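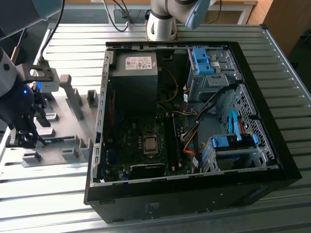
Tower on its side, panel off, gripper over the fixture plate. Drerngate bench, Mirnau.

Gallery: Taking computers apart, slowly

I went to Mirnau in April to look at Drerngate, a method for teaching robot arms to strip old desktop computers. The group's write-up says the arms can work on machines they haven't met before. That is a large claim and I have heard it about other systems, so I asked to stand next to the bench for an afternoon and read the logs afterwards.

About the picture

The case is the easy part of the story. Side panel off, lying flat, everything facing up. In a recycling yard they come in stacked on pallets with the panels on, some of them dented, plenty with a screw that has been chewed by somebody's wrong driver. Opening the case is done by a person at Mirnau and it isn't counted in the results. I think it should be, or at least the paper should say so before page five.

The processor is sitting in its socket with nothing over it. A cooler is a nasty thing to remove if the paste has set, and I would have liked to see the arms try one. The paper lists coolers under "future work".

Look at the cables, too. Black, red and orange, running across the inside of the case on the slant. Cables are where most of these projects come unstuck. A memory stick has one way out. A cable bundle has as many shapes as you like and it moves when you touch it.

The grey plate on the left, with the pegs and blocks, is 3D-printed. Fixtures are perfectly respectable engineering. I only get uneasy when a result is described as general and there is a plate of made-to-measure shapes next to the thing being worked on. Ask what happens if you shift the plate by a finger's width. I did, and was told it hadn't been tested.

The blue plastic tabs on the drive cage are a gift to any vision system. Bright colour, grey metal, easy to find. The group's better scores are on drives. Their worst are on plain black connectors against dark boards, and I don't suppose that is chance.

About the result

The main table reports 134 runs. A run means one part, chosen beforehand, to be taken out and put down. It doesn't mean a whole computer, though you could read the abstract twice and come away thinking it did. I did exactly that.

"Unseen" machines turn out to be 2 models out of the 5 used, both from the same maker as one of the training machines. They differ inside, I grant that. They don't differ in the way that a tower from one decade differs from a tower from the next.

Then there is Altar, the planning part, which decides what to remove first. I rather like Altar. It keeps a list of what is blocking what, and it will give up on a part and come back to it later, and the logs show it doing this in places where I would have done the same. The comparison is weak, though. It is set against a fixed order of steps, and a fixed order was always going to lose. The fairer test would be the older Kazlauskienė ordering rules, which are simple, quick to run and cited in the introduction, then never mentioned again.

Teófilo Londoño ran the bench while I was there and was patient with all this. His view is that the field argues about success rates too much and about recovery too little, and that the useful part of Drerngate is how it behaves after a bad grasp. He may be right. The recovery figures are in an appendix, with no baseline beside them, so I can't tell you.

What I would want before believing more of it

Closed cases, opened by the arms, with the time counted.
The fixture plate moved between runs, or taken away.
Machines from a maker the system was never trained on.
Kazlauskienė's rules in the main table.
The failed runs put online with the good ones. Mirnau says these are coming.

I'd go back for any of those. The bench itself is tidy, the logs are complete and the people answered what I asked, and I've been to labs where I got none of the three.

Notes and corrections to the gallery desk. Reuse of the picture with credit, please, and with the caption left on.

Back to all galleries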